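Notes from the Iscombe gripper project, part 3: small lids into a box 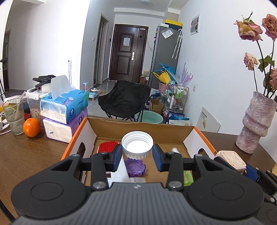
Vol. 2, No. 7

The task for this round is simple to state. Pick up a small object from the table, carry it over the cardboard box, open the fingers. Repeat until the table has nothing small left on it. We have been doing it with bottle caps, lids, small bottles and cartons, by hand, with the gripper held like an oversized pair of pliers. The recordings go to the training run afterward.

For anyone who missed parts 1 and 2: Iscombe is the name of our student project, five of us this year, and the entry we are preparing is for the sorting event at Purnton in July. The event rules allow any method of teaching the arm. We chose demonstrations, mostly on the argument that Fikri Sopacua made in the fall, that we have more patience than math.

White screw caps are the worst item on the list so far. They are light, they are smooth on top, and the ribs on the skirt only help if the pads meet them square. If one pad arrives early, the cap turns about its own edge and comes up crooked, or doesn't come up. The fix was to slow down the last part of the close. Anjani Teoh worked out a rhythm for it: fingers down to the table, pause, close halfway, pause, close fully. It looks fussy in playback, but the failed grasps dropped enough that we made it the standard for all round items.

The blue pads matter more than I expected. We had a long argument about whether to use something harder, and I was on the wrong side. A soft pad gives a little around the ribs and holds the cap level. The price is that it also holds on slightly after the fingers start to open, so the release point and the drop point are not the same moment. Over a box this makes no difference. Over the slotted tray that Purnton uses in its second round, it will.

Box position was the other variable. Our first sessions had the box in the same place every time, and the policy we trained from them learned the place and ignored the box. Move the box a hand's width to the left and the arm dropped everything on the table with great confidence. We now shift it between batches. Ermanno Carbone keeps the shift list in a spreadsheet and is strict about it. The flaps stay open and folded out of the way where they can be, but we don't tape them. Taped flaps give cleaner data and a worse policy.

We also stopped clearing the table. Early on we removed everything that wasn't part of the task, and the result was a model that had never seen an orange. The current rule is that the table stays as the household left it, within reason. Tissue packs, drinks, jars, a vase of dried roses, all of it stays. Objects can be moved for safety – glass gets pushed back – and that is the only exception.

Numbers as of this week. We have 1,460 demonstrations recorded and 289 rejected on review. Of the rejected ones, 61 were timing faults, where the finger width log and the video drifted apart. Those are the annoying ones, as the person holding the gripper did everything right. Izzati Chong traced the drift to the logger starting before the video stream was ready, and her patch makes it wait. No new timing faults have appeared in the batches recorded with the patch, though it has only been in for a few sessions.

The rest of the rejections are ordinary: the cap slipped, the wrist moved too fast and blurred the view, the operator's grip changed halfway through. We keep a cap that slipped if it was picked up again cleanly in the same take. Recovery is useful to have in the set.

Adi Osman wants to train on the full set this weekend. I would prefer to wait until the cartons are better covered, since they are underrepresented and they tip when gripped near the top. The compromise is a short run now, on 1,000 demonstrations drawn at random, to check that the pipeline still works after the logger patch, and a full run later.

Part 4 will cover the wrist mount, which Hutapea is cutting for us again after the first one came back with the bolt holes mirrored. That was our drawing, not their mistake.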